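Two arms, one table, and a month with the Bulodora kit

I have been promising a few of you this post since July, so thank you for being patient with me. The short version is that I like the Bulodora handover kit quite a lot, and I would still tell most people to rent it for a month before they buy it. The long version follows, so get yourself a coffee.

For anyone new around these parts, I do small-batch assembly work out of a unit on the Becerra estate, mostly fiddly things with caps and clips. I already had two arms when I went shopping. What I did not have was a sensible way to get them to pass things to each other, and every evening I spent trying to write that part myself ended with something on the floor (usually a pen, because I practice with pens, they're cheap and they roll in interesting ways).

Bulodora sells the kit as software plus a setup call, and then there's the rental plan, which is what I went for at $369 a month. You get the handover planner, a calibration routine, and a library of grasps you can adjust to suit whatever is bolted to your wrists. Grestanus makes something similar and I did try their demo, but it wanted both arms to carry the same hand, and mine don't. That ruled it out for me pretty quickly, which was a shame, as their manual is lovely.

Setup took me most of an afternoon. The guide says 45 minutes and I suppose a person who reads instructions all the way through before starting might manage that! I am not that person. I had to redo the calibration after I bumped the table, and then again after I noticed I'd typed one of the offsets in with the wrong sign. The woman on the setup call was very kind about it and didn't sigh even once.

Once it was running, though, I was really pleased. You teach it where one arm should hold the object, where the other should take it, and it works out a meeting point between the two that neither arm has to strain to reach. I'd always picked my meeting points by eye, and I'd always picked them too low, so the fingers came in with hardly any clearance over the table. The planner likes to lift everything up and tilt the thing being passed, so the receiving hand can come in from the side with its fingers already open.

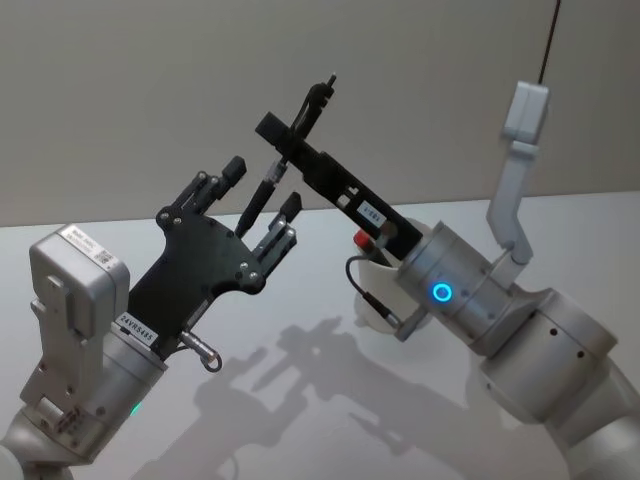
The part I keep fussing over is the timing of the release. There's a setting for how long both hands hang on together before the first one lets go, and the default felt far too brief for anything slim. I nudged it up by five steps and then by ten, and ten is where I've left it. It makes every pass a touch slower, and I have decided I don't mind, as I'm generally sorting caps at the other bench anyway.

Now for the grumbles. The grasp library is heavy on boxes and cylinders and rather thin on anything long and narrow, so I ended up making my own entries. Saving them is easy enough but renaming them isn't, and I now own a grasp called "new new pen 2" that I expect to have for life. The app also logs you out if you leave it alone over lunch. I wrote to them about that and got a friendly reply saying it's on the list.

I had hoped to run it against the Fesstead add-on as well, the one that checks grip force as you go, but mine is still on back order. If it turns up before the rental runs out I'll do a second post with both of them going. In the meantime, if any of you have the kit and have found a decent way to organize your grasps, please leave me a comment, and tell me what you named them.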